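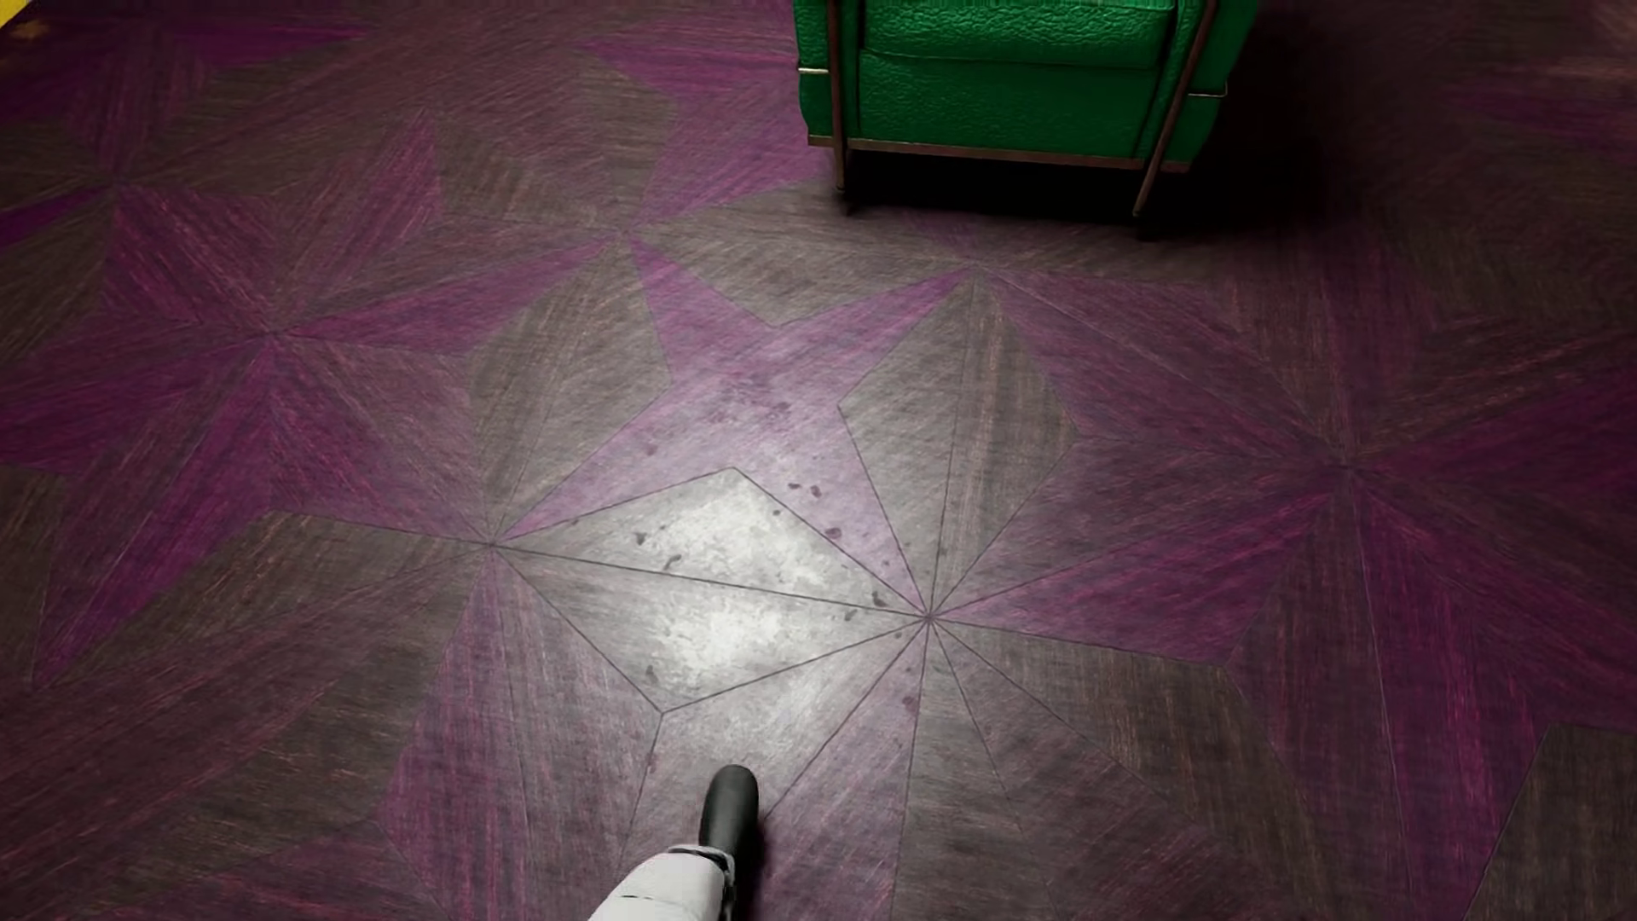
*Purple and gray-brown stars, all in wood grain.*

Hi, I'm Rekha Mishra, and I'm looking for people who want to learn to make floors like that one (or at least a small piece of one!) with me this June.

I run Dankwa, a little marquetry workshop, and every year I open the benches to a group of beginners. You don't need to have touched a veneer saw before. Last year Cecilia Yakubu came along having never cut anything tougher than a birthday cake, and she went home with a star panel I'd happily hang in my own hallway.

There are 10 places. The course runs for 5 days, and we start at nine with coffee and a good look through the veneer racks, which always takes longer than I plan for. After that it's drawing, cutting, taping and gluing, with a long lunch in the middle. Kulsoom Usmani teaches the pattern drawing and I do pretty much everything else. I get chatty when I'm cutting, so be warned.

**What I'd like from you**

- You can stand at a bench for a couple of hours at a stretch (stools are fine too)
- You're 18 or older, and okay using a very sharp knife
- You'll come all five days, please! The glue-up doesn't make much sense if you've missed the cutting

**What it costs**

It's $200, and that covers veneer, glue, blades and lunch. I keep two places free of charge for people who couldn't come otherwise. Just say "free place" in your note and leave it at that, I won't ask for paperwork.

**How to apply**

Write me half a page about something you've made, or started and never finished (I have a whole closet of those). Photos are nice but you don't have to send any. Drop it in the workshop mailbox or hand it to Mahnaz at the front desk by 21st February. She'll also show you the benches if you feel like poking around first.

I read everything myself and I'll write back to everyone, yes or no.

Rekha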